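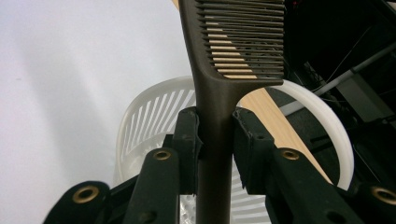
The Drutent tail comb is sold by Viltberg as a sectioning tool for fine to medium hair. I bought two in November and have used one nearly every day, mostly for parting and for setting rollers. The moulding is a matte brown plastic with a slight bronze sheen on the curved edges. The teeth are fine and evenly spaced, and the long narrow handle widens gradually before it flares into the toothed section. That taper gives the thumb a reference point when drawing a straight part.

Weight on my kitchen scale is 11 g. The teeth have not bent or split, and I found no sharp mould line along the spine. Static is moderate on dry hair and low on damp hair.

Two complaints. The handle flexes if you push through thick sections, so the part wanders near the crown. It also gets slippery with conditioner on it; my older Tristhorpe has a ribbed grip and behaves better.

Heat tolerance is listed as 186 degrees. I have not tested that.

Fine for sectioning, not suited to detangling. Colour is darker than on the Viltberg site.

Posted 2023-04-18, Sutherland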